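Plivine Community Help > Grippers and End Effectors

Smooth or textured finger pads for a two-arm bottle sorting cell?

Posted by Adhiambo Kimaro, 5/3/26

Our laboratory is evaluating finger pads for a two-arm tabletop cell. The assigned task is to place small discarded packaging into a round bin without tipping it. We have completed 659 placements with the smooth Irnberg pads and 788 with the textured Kudetti pads, using the same controller settings for both sets. The textured pads release more slowly on thin labels, while the smooth pads allow light items to rotate before they reach the bin.

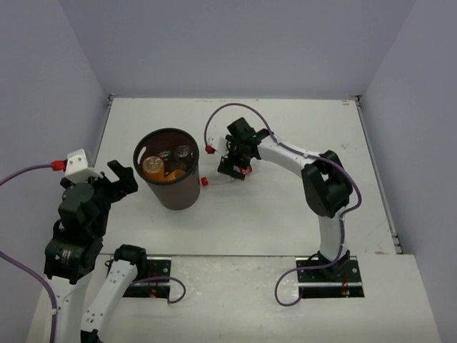

Cable routing is a second concern, and I would ask that replies address it together with the pads. Our current practice is to bring each gripper cable back along the arm and down through the opening in the platform. The purple cable on the right arm arcs over the gripper before it follows the forearm, and I am not certain that this arc leaves enough slack for a full wrist turn. The right arm handles the small pieces, such as the red one between its fingers, so it makes most of the turns. The left arm works close to the bin and turns very little.

Two points require a decision before we place our October order. First, should both arms carry the same pads? Second, is the wrist camera sufficient for judging release, or should the fixed camera remain the reference? From the wrist, the fingertips and the contents of the bin are visible together, but the right finger covers part of the rim. Clear bottles are a particular difficulty, as they take on the brown of the bin and our segmentation model loses their outlines. The orange container has given us no trouble of this kind. 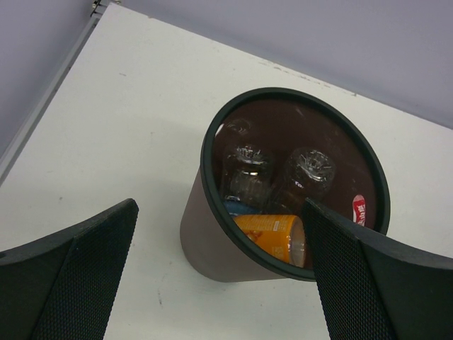
Salim Kirui
Please retain both cameras. We ran a similar comparison on a Makori controller and found that the wrist view was reliable for the approach and poor for the release, as the fingers hide the very area one wishes to inspect. Our procedure takes the release decision from the fixed view and uses the wrist view only to confirm that the item has left the pads.

With regard to pads, I recommend the textured set on both arms. Mixed pads required us to maintain two force tables, and the wrong table was loaded on more than one occasion. Slow release on labels can be reduced by opening the fingers in two steps with a short pause between them.

For the cable, command a wrist turn of 180 degrees in each direction at low speed with the gripper empty, and watch the connector — not the loop. If the connector moves in its socket, add slack.

Wekesa Mfaume
Textured. We never had luck with smooth ones.

Subira Mrema
I agree with Salim Kirui on the cameras but not entirely on the pads. Our group logged 1726 cycles with textured pads, and dust collected in the texture well before the end of the series. Grip on clear plastic declined until the pads were wiped. If your staff cannot clean them at every shift change, the smooth pads with a slightly higher closing force may serve you better.

For the clear bottles, I would try a diffuse light from the side before retraining the model. Reflections on the crinkled ends were our main source of false edges. Please post your settings if you proceed with the two-step opening.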